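OK so a few of you asked what is going on with the Fleren road robberies, and I've been following this thing like it's my job (it is kind of my job, I write the court column), so let me put it all in one place. Long thread, get a coffee.

1/
Background first. Fleren road is the back way between Clornasside and the coast. Two lanes, no shoulder, cell signal drops out at the old quarry and comes back near the gas station. If you grew up here you learned to drive on it.

2/
In early February a bread van got stopped on it before sunrise. Two men, one car parked sideways across both lanes. They took the cash box and the driver's phone and left him standing there. He walked to the gas station. He's fine, he was back on his route the same week, tougher than me.

3/
Then it happened again, with a delivery truck from Gikevska, the tile people. Same stretch, same sideways car trick. That driver was Quang Khương, and he's said I can use his name. He told me he thought it was a breakdown and got out to HELP. That part makes me so mad.

4/
Quang lost his wallet, his wedding ring and a cooler with his lunch in it. The ring is the one he wants back. It has a little dent on the inside from a car door, if anybody sees one like it in a pawn shop.

5/
Third one was a couple coming home from a christening. I'm not naming them, they asked me not to. They had their kid in the back seat. Nobody was hurt, but they've moved in with her mother for now and they don't drive after dark.

6/
So people started asking where the police were, and fair enough! The Clornasside station covers 56 villages and hamlets. On a normal night they have two cars out. Two. One of those was in the shop for part of the month.

7/
I asked Inspector Margarida Henriques about that and she didn't dodge it. Her words: "I can't put a car on every road, and I won't tell people that I can." She also said the reports came in slowly, and the first one was written up as a traffic dispute. I asked who wrote it up that way. She said she'd get back to me. Still waiting on that one.

8/
Side note for the people in my messages: no, I don't know who the guys are related to, and no, I'm not going to repeat what your cousin heard. Please don't post license plates either. Somebody did that last week and it belonged to a retired dentist. 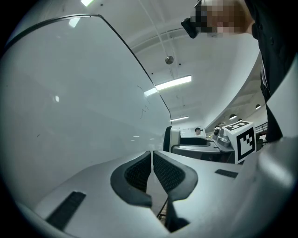
THE ARRESTS

9/
OK, the news. Police picked up two men, ages 20 and 24, at a rented garage behind the Falcão car wash. They'd been there overnight, apparently asleep, and there was no chase or anything. I know some of you heard there was a chase. There wasn't.

10/
They're charged with three counts of robbery each. The older one has a prior for stolen tires. The younger one has nothing at all on his record, and his mom was at the hearing in her work uniform. I keep thinking about her, sorry, I know that's not everybody's first thought.

11/
What police say they found: four phones, some cash, and a bag of keys they're still trying to match up. No ring so far. I checked twice for Quang.

12/
The hearing was short. Judge Conceição Abreu ordered both held and gave the defense 40 days to file. The defense lawyer, Joaquim Brandão, says his clients deny everything and that the garage was shared with other people. He was pretty sharp about it too, this isn't going to be a quick one.

13/
Reminder that charged isn't convicted. I'll be just as loud if this falls apart as I'm being now.

14/
Something good: Nanna Fogh at the gas station has been keeping the lights on and the door open all night since the second robbery, on her own dime. She says truckers have started leaving her cookies. If you fill up out there, go in and buy something!

15/
If you were stopped on that road and didn't report it, the station really does want to hear from you, even if nothing was taken. You can go in person or call the front desk and ask for the Fleren file. You don't have to give your name the first time you call.

16/
And the county is supposed to talk about the cell signal at the quarry at its next meeting. I'll be there, back row, with snacks. Will add to this thread when I hear about those keys.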